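Open day at Tirodura, Claltthorpe

I've wanted a nose round the Tirodura building ever since they moved in (it was a mill office once, 1891 over the door), so when the July open day came up I was first in the queue. Well, second — Darren Kettle beat me to it, flask and all. There were 23 of us on the morning tour and Clive Stockdale took us round at a good pace, stopping for every single question, most of them mine!

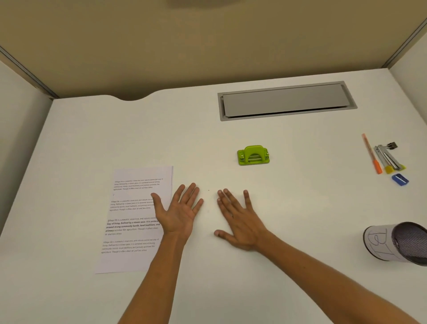

Office jobs were what I'd come for, and the desk room didn't let me down. Clive says they're teaching their robots everyday tidying and paperwork, and that it all begins with people's hands at an ordinary desk. I loved how normal the kit was: a lime-green hole punch, a stapler, a little blue pencil sharpener, a mesh pencil holder lying on its side. The printed sheet is all about village life, the same few lines over and over in different type, and I read it twice before the penny dropped. Clive told us a punch is harder for a robot than it looks, as you've got to line the paper up and then press properly.

After that it was tea and a very good lemon slice in the canteen, with a short talk on the Loltska project that went a bit over my head — Darren took notes, so ask him. The afternoon tour was full as well, and they're hoping to run another one in the autumn. Parking is round the back, or the 49 bus stops right outside.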